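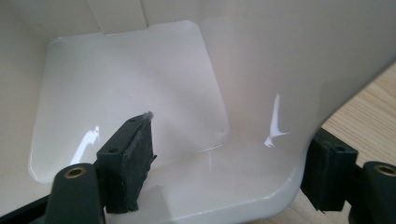

How do you tell if an older cat's kidneys are starting to fail?

Mostly from the water bowl and the scales, and usually months before the cat looks ill. A cat that drinks more, wees more and slowly gets lighter needs a blood test and a urine test.

Biscuit was drinking from the shower. That was the first thing. Then the dripping tap in the bathroom, then the saucer under the geranium. Maëlys Collet thought it was sweet. She sent her sister a video.

"He'd always been a bit odd," she says. "I just thought, oh, new hobby."

He was 12. By the time he got to the surgery in Stitholm he'd lost nearly a fifth of his body weight, under a coat so thick you'd never have seen it. Blood taken, urine taken, a call the next morning. Chronic kidney disease, middle stages. Collet cried in a car park.

That was January. He's asleep on the radiator as we talk, one paw over his face. Still thin. Eating, though. He had prawns yesterday, which he isn't strictly meant to have.

Kidney disease is one of the commonest things vets see in old cats, and it creeps. The kidneys have a lot of spare capacity. Lose a chunk and the rest picks up the work, so on the outside — nothing. Cat's fine. Cat's on the sofa. A good deal of the working tissue can be gone before the ordinary blood results move much, and what's gone doesn't come back.

What goes early is the ability to make strong urine. Healthy cats are good at this, they come from dry-country stock and can squeeze water out of very little. When the kidneys can't concentrate any more the water just runs through, and the cat drinks to keep up. People get it the wrong way round. They think he's weeing a lot because he's drinking a lot.

Solène Guérin has run the older-cat clinic at Stitholm for 11 years. She's talking to me between appointments, coat half on, a sandwich she doesn't get to.

"Heavier litter," she says. "Ask people if the cat's drinking more and they say no, because who watches a cat drink? Ask if the litter clumps are bigger and they go quiet."

Cats on wet food are harder to read, because most of their water comes in with dinner. Cats that go outdoors, harder again. You may never see the wee at all, and they'll drink from a pond before they'll touch what you put down for them. So the scales matter. Guérin wants every cat over seven weighed regularly, same scales, written down somewhere you won't lose it. A few hundred grams is nothing on you or me. On a four kilo cat it's a lot.

The practice went back through its own records last winter. 2,474 cats on the books, and the job of reading them fell to Gayan Mridha, a vet nurse who says he volunteered by not leaving the room fast enough. He was looking for weight loss that had been noted and not followed up. He found plenty. Cat in for a booster, bit lighter than last time, nothing said. Next year, lighter again.

"You look at one number and it's fine," Mridha says. "You put four of them in a row and you feel a bit sick."

They now print the weights as a line and hand it to the owner. Cheap, quick. Romain Barbier, one of the partners, was against it at first, he thought people would panic over a wobble. Some do. He's come round to it mostly, but he'd still like the line to come with a chat attached and there isn't always time for the chat.

What about the tests? Bloods look at creatinine and urea, waste products the kidneys ought to be clearing, and often at another marker called SDMA that can rise earlier. Urine shows how concentrated it is and whether protein's leaking through. Blood pressure too, with a small cuff on the leg or tail. High blood pressure often goes along with bad kidneys, and it can take a cat's sight overnight. One set of results isn't always enough. A dehydrated cat can look worse than it is and a very skinny one can look better, as creatinine comes from muscle and there's not much muscle left. Expect to be asked back.

Then the food. This is where it gets hard. Kidney diets are lower in phosphate, with less protein but good-quality protein, and the evidence for them is decent. The trouble is the cat. Collet bought a whole case of the first one and Biscuit looked at it as if she'd put down a shoe. He ate the third brand. She mixed it in over weeks, a teaspoon at a time, never when he was feeling rough, because a cat that's sick when it tries something new can go off it for good.

Guérin is firm on this. Eating the wrong food beats eating no food. A cat that stops eating for a day or two is in trouble quickly, kidneys or not, and that's a phone call, not a wait and see.

More water, however you can get it in. Wet food with a spoonful of warm water stirred through. Several bowls, wide ones, filled to the brim, away from the food and well away from the litter tray. Some cats like a fountain. Some are frightened of it. Don't ever hold water back from a cat that's drinking a lot, even if your sick of changing the litter.

Beyond that it depends. Tablets or liquid for blood pressure or leaking protein. Something to bind phosphate if the diet doesn't do enough. Anti-sickness medicine, something for appetite, potassium if it's low. Some owners learn to give fluids under the skin at home. Collet tried it twice with Biscuit wrapped in a towel on the washing machine and then decided that she and him both hated it. They stopped. Her vet was fine with that.

And a few things to keep away from. Lilies, every part, even the pollen and the vase water. Antifreeze. Human painkillers. Those do sudden damage to any cat's kidneys, and an old pair has nothing in reserve.

How long have they got? Everybody asks. Ludivine Hervieu, who runs a support group for owners out of a café in Ferrand, has heard months and she's heard years. Her own cat, Pépin, had four after diagnosis and spent most of them bullying a spaniel. Others in the group had a single summer. The earlier it's found the better the odds, but individual cats don't read the charts.

Hervieu keeps a diary sheet she gives to new people. Ate, drank, tray, weight, mood. The last one is just a good day or a bad day, ticked. When the bad ticks begin to pile up it's easier to have the talk, she says, with a bit of paper in your hand.

Biscuit's had mostly good ones so far. Bloods again in a fortnight. Collet has moved the geranium but he's found the watering can, so she's left it out for him and rinses it every morning.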